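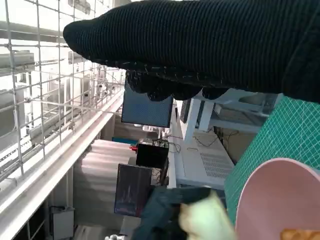 Zukside 家谱整理软件(家庭版)

先交代一下,这个页面是我自己写的,所以有点啰嗦。我叫 Piroska Bíró,平时在 Hirkeck 负责家谱类产品的选品和售后。Zukside 我自己用了很久才决定上架,下面写的基本都是我用它整理自家族谱时碰到的事,好的坏的都有,大家看完再决定要不要买!

它是干什么的

简单说,就是一款装在电脑上的家谱软件。您把家里人的姓名、生卒、婚配、迁居一条一条录进去,它替您连成世系图,还能把每条信息的出处挂在后面。我最看重的就是这个出处功能。我刚开始做家谱的时候,什么都往一个大表格里塞,外婆说的、教堂登记簿上抄的、表舅信里提的,全混在一起。过了两年回头看,曾外祖父有两个出生年份,我完全想不起哪个是从哪儿来的(真的气死)。Zukside 会让您给每个年份单独填来源,两个说法可以并排放着,等哪天找到更可靠的记录再定主次。

还有一点我特别喜欢:它认得“不确定”。很多软件非要您填一个完整日期,填不出来就报错。老人家记事情哪有这么准的?“大旱那年的秋天”“你太公参军之前”,这种话在 Zukside 里可以原样写进去,再给一个大致的年份区间,排序的时候它就按区间来排。
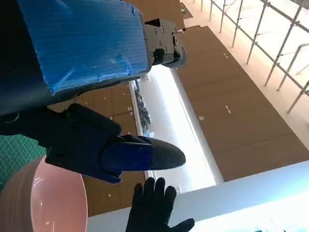
说到排序,世系图的几种样式我也讲讲。祖先图、后代图、扇形图都有,中式的吊线图也有,不过要到“版式”菜单里手动打开,第一次用的人十有八九找不到。吊线图可以竖排文字,字辈单独占一栏,过继和兼祧有专门的连线画法,这在国外开发的软件里很少见,我当初就是冲着这个试用的。打印的话,家用打印机可以自动分页再拼接,页边有对齐的小记号。想做成长卷的朋友,导出 PDF 拿去图文店就行,记得跟店里说按原尺寸打,别让他们“适应页面”,我吃过亏,字缩得跟蚂蚁一样。

繁简体的问题也常有人问。姓名可以同时存繁体、简体和一个拼写形式,搜索哪一种都能找到人。我母亲那边有一支早年去了南洋,姓氏按方言拼写,每张证件上的拼法还都不一样!我就把几种拼法全部录成别名,后来搜旧船票抄件里的名字,一下就对上了。

关于导入和导出

支持 GEDCOM 格式,进出都可以。我把旧软件里的 2,360 个人导进来,人物关系都在,备注里的换行丢了一部分,得自己补。附件照片不会跟着 GEDCOM 一起走,要另外拷贝文件夹,再用“重新链接附件”指一下路径。强烈建议先导一小支试试,看看中文有没有乱码。要是有,把旧软件的导出编码改成 UTF-8 再来一遍,大部分都能解决。

导出的时候可以勾选“隐藏在世者”,这样发给远房亲戚的版本里,还健在的人只显示姓氏。这个选项默认是关着的,我个人觉得应该默认打开,已经跟开发方 Jisden 提过了,他们说在考虑。所以目前请您发文件之前自己看一眼。

老照片和旧谱扫描件

附件功能说不上花哨,够用。照片可以框出某一个人的脸,关联到他的条目;旧谱扫描件可以一页对应好几个人。软件本身不做文字识别,手写谱还是得老老实实自己抄,我一般是左边开扫描件右边开录入窗口,一晚上抄个一两页,抄累了就睡。扫描建议存一份 TIFF 做底,平时用 JPG,不然文件库会变得很大,备份一次要等半天。

版本怎么选

家庭版:收费一次,可以装在 2 台电脑上,人数没有上限。绝大多数朋友买这个就好。

Zulu 扩展包:需要先有家庭版。多出来的主要是地图(把迁徙路线画在地图上)和谱书排版,自带 50 种谱书页面模板。说句不该卖货的人说的话,模板里真正适合中文谱的不多,大概要挑一挑;只做电子版的朋友用不着买它。
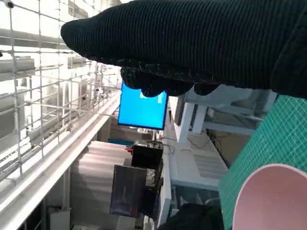
系统要求和安装

Windows 和 macOS 都能用,暂时没有手机版。安装程序是中文界面,装完第一次打开会让您选资料库的位置,请不要选在桌面,也先别选网盘的同步文件夹。同步盘有时候会在软件还开着的时候去抓文件,我遇到过一次资料库被锁住打不开,最后是从备份里恢复的。想放网盘就放备份文件,在“工具”里可以设成每次退出自动备份。

常有人来问的

能不能几个人一起编?
不能同时编。我们家的做法是我管总库,表妹那边录好一支发给我,我用“合并”并进来。合并的时候它会把疑似同一个人的条目列出来让您逐个确认,名字相同、年份接近的都会提示。请慢慢看,别一路点“是”,我就这样把一对堂兄弟合成过一个人……

女性成员和外嫁的支系能录吗?
当然能,录多深都可以。传统谱式打印时如果不想显示外嫁支系,可以在版式里收起来,资料还在库里。

软件里有没有现成的档案可以查?
没有。它只负责整理,不带任何档案数据库。查资料还得去档案馆、图书馆,或者找村里老人聊天。

买了不会用怎么办?
随软件有一本中文说明,前半本写得挺清楚,后半本翻译腔比较重。卡住了就发邮件给我,把界面截图附上,顺便写明版本号(在“帮助”最下面)。我一般晚上统一回。

发货和退换

电子授权码在付款后发到您的邮箱,收不到先翻垃圾邮件。需要实体安装盘的请在订单里备注,盘和说明书一起寄。授权码没有激活过可以退,已经激活的请先联系我,看看是不是能解决的小毛病。换电脑的话,在旧电脑上点“解除授权”再到新电脑上激活;旧电脑已经坏了的,写信来,我这边帮您解。

本页内容更新于2019年11月,对应的是当前在售的中文版。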